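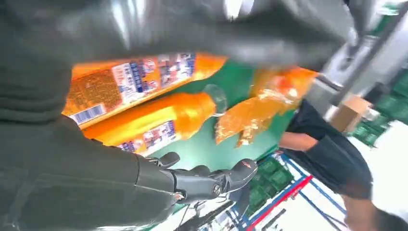
Bags, bottles and a slightly overheated workshop

It has been ages since I wrote anything on the arm project, and a few of you have been kind enough to ask whether I'd given up. I haven't! September 28, 2019 is the day I told myself I would have something to show at the Skillcombe open evening, and as I type this it has come and gone with the arm still bolted to its stand and me still fiddling with it. I don't mind as much as I thought I would.

For anyone new, we share a workshop at Skillcombe, and the arm is our long-running effort to get a machine to pick up ordinary household shopping and put it where it belongs. We named it Mulcahy early on, for reasons that have been lost, and the name has gone onto all the folders so it can't be changed now.

Orange things have taken up most of my evenings lately. We have a pair of orange plastic bottles that live on the green work surface, lying on their sides with one resting against the other, and they are a lovely test, being smooth and glossy and quite ready to roll away the moment a finger touches them in the wrong place. The wrapper is harder still. It's see-through orange plastic, crumpled into a new shape every time you look at it, and it shines back whatever light falls on it, so the wrist camera gets a pale blotch where I would like it to get an edge. A bottle has a middle you can aim for. A wrapper has folds, and they hang down wherever they fancy.

What helped in the end was slowing everything down. I had the fingers closing at 40 per cent of full speed, which felt cautious enough, and dropping that to 21 made the whole business calmer. I also let them stay a little open on the way in, so there's room to be wrong by the width of a thumb. It looks dreadfully timid if you're standing beside it with a cup of tea, but I'd take timid over chasing a bottle across the floor.

The wiring is my least favourite part, as ever. The cables still trail down past the rack, and I keep promising to run them properly through the Bumance clips I bought (a bag of 700, because the small bag was out of stock, so if anybody local needs cable clips please do shout). I have used six. The rest are in a drawer and I feel them judging me each time I go in for a screwdriver.

The green crates have been a real success, though. They stack, they weigh next to nothing, and the open sides mean I can see what's inside without lifting anything down. I did wonder if all that lattice would confuse the camera, and it does a bit, mostly when a crate is right behind the fingers. My plan is to try lining one with plain card cut from an old box and see if things improve.

Next up is the Plerkholm gearbox, which has developed a tick at one end of its travel. I've tightened everything I can reach and the tick has moved slightly to the left – progress of a sort, I suppose. I'm hoping to have the cover off before November, when the workshop gets too cold for small screws and I start doing everything in gloves. If you've had one of these apart before, do leave a comment and tell me whether the seal comes off in one piece.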